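Dear Rocío,

I meant to get this to you at the start of May and the month has rather run away with us, so thank you for your patience and for the two very kind reminders. You asked for a plain account of how the Arroyo Street reading and letters program has gone since the second payment came through, what we have spent, what has been harder than we expected, and what we would like to do with the rest of the year. I'll try to take those in order, though you know me well enough by now to expect a detour or two.

## Where things stand

We have 23 adults enrolled in the evening classes, against the 20 we put down in our proposal. They meet in two groups. The beginners are people who left school early, or who learned to read in another language and are starting over in English, and they work mainly on everyday reading: bus timetables, notes from school, the labels on medicine, the long letters that come from the gas company. The second group reads fairly comfortably and wants to write. That group has taken on a life of its own and I will come back to it.

Attendance was strong through the winter and dipped in the spring, as it did last year, when the nurseries out toward Menov started hiring and people's shifts moved into the evening. We lost four students at that point and two of them have since come back. One of the two had kept up her notebook the whole time she was away and handed in eleven pages on her first night, which pleased her teacher more than I can easily put into a report.

## The beginners

The change I'm happiest about is a small one. In the fall we were using a bought workbook, and it was perfectly decent, but the stories in it were about people going skiing and choosing a puppy, and the group was polite about it and bored. Marcelino Salcedo, who joined us as lead teacher just before the holidays, put the workbook back on the shelf and started asking students to bring in whatever paper had annoyed them that week. Now we read parking notices, lease renewals, coupons with tiny print and a truly baffling form from a dentist. He types up the hard words, everyone practices them, and the following week they see the same words again in something else.

It takes him more time to prepare than we had budgeted for. We've moved some of the workbook money across to cover an extra hour of his time each week, and I've marked that in the spending section below so that you can see it clearly.

Spelling remains the thing people are shyest about. We tried a spelling game with teams in the spring and it fell completely flat (my idea, I'm sorry to say). What has worked better is having students dictate a sentence to a partner and then fix it together, with the door closed and the radio on low.

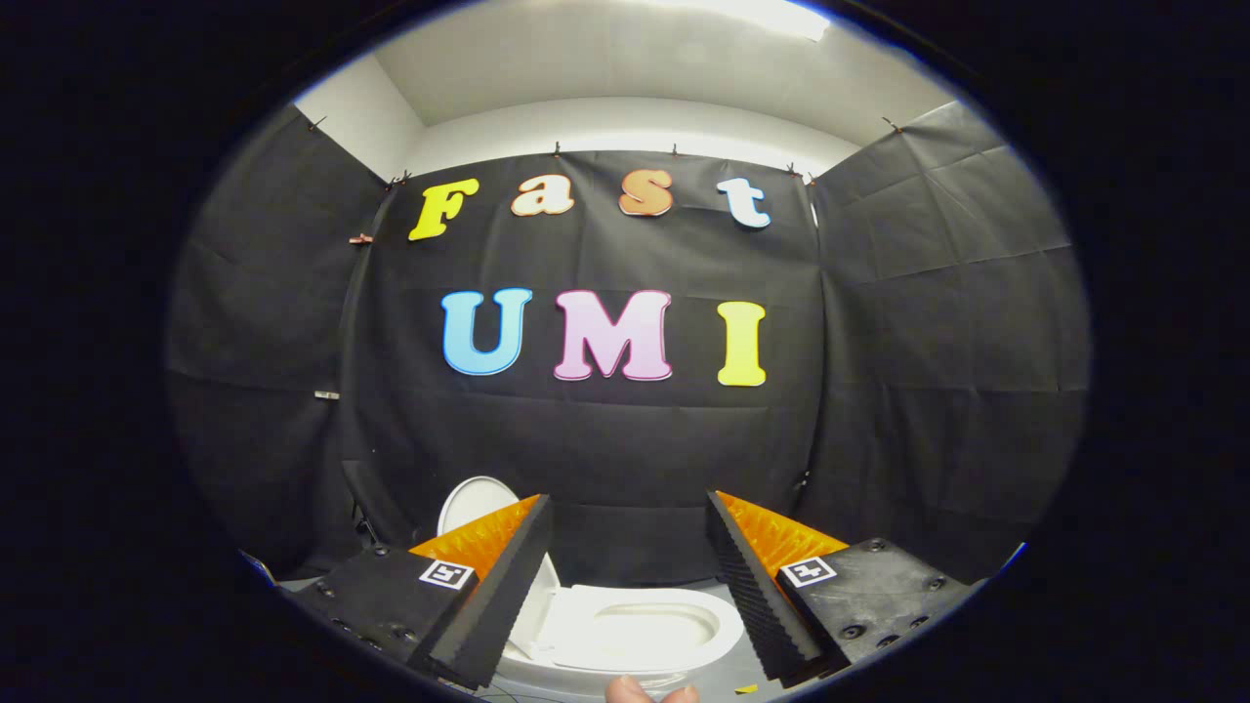
The radio came from Marcelino's kitchen and has now become more or less permanent. A few students have asked for the same station every session, and I notice that people talk more freely when the room isn't silent. I would never have thought to put a radio in a grant proposal, but there you are.

## The writing group

We promised you a booklet of student writing by the end of the grant period, and I'm glad to say it is well underway. There are 29 finished pieces so far, some only a paragraph long and one that runs to nine pages and is still growing. The subjects are everything you would hope for: a grandmother's bakery, a first winter in Ustberg, a brother who could fix any engine but his own, and a very funny complaint about a neighbor's rooster. Three people have written about learning to read itself, which we did not ask for.

We have agreed that everyone chooses for themselves whether to use their full name, a first name or no name at all. A couple of writers would like to be in the booklet but don't want their families to know just yet, and we've told them that is perfectly fine.

The printer we had lined up raised its prices in the spring, so I asked for a second quote from Flillby, the small press near the bus depot. They can do 900 copies on decent paper within the amount we set aside, as long as we keep the cover to a single color. The group talked it over for most of an evening and settled on dark green. I think they were more serious about that green than about anything else we've discussed all year!

## Spending

We are on budget overall. The lines that have moved are these:

- Teaching hours are over the plan, for the reason I gave above.
- Books and workbooks are under, and the difference covers the extra teaching.
- Child care is under as well. Fewer families needed it than we thought, though the ones who do use it couldn't come without it.
- Printing is not yet spent. I expect the bill from Flillby over the summer.
- Bus passes are slightly over. We started giving them to the writing group as well as the beginners.

The full sheet is attached, with receipts in the same order. If the layout is awkward for your office, please tell me and I'll redo it.

## What has been difficult

I would be giving you too rosy a picture if I stopped there. The waiting list is longer than I'd like, and it is nearly all beginners. One teacher can't take on many more people at that level and still sit beside each of them for a while, and sitting beside them is most of the job. We have turned down offers of help from people who could come only once or twice, and I felt bad doing it - but our students have had enough of new faces who vanish.

We also haven't found a good way of showing progress on paper. The reading check we used in the fall made several people so nervous that their scores went down while their reading plainly went up. Marcelino has been keeping a page of notes on each student instead, with a sample of handwriting from each month, and I'd like to talk with you about whether something like that would satisfy your board.

## The rest of the year

Between now and the fall we plan to finish the booklet, hold a reading evening for the writers and their guests, and open a short morning class for people who work nights. The morning class is new and was not in our proposal. It can be paid for out of the child care savings if you are comfortable with that, and I won't move any money until I hear from you.

You asked whether a visit would be welcome, and of course it would. The best time is 6:30 in the evening, when the two groups overlap for coffee before splitting up. Come hungry, as somebody nearly always brings a cake.

With warm thanks from all of us at Arroyo Street, and please do call if anything in the attached sheet doesn't add up.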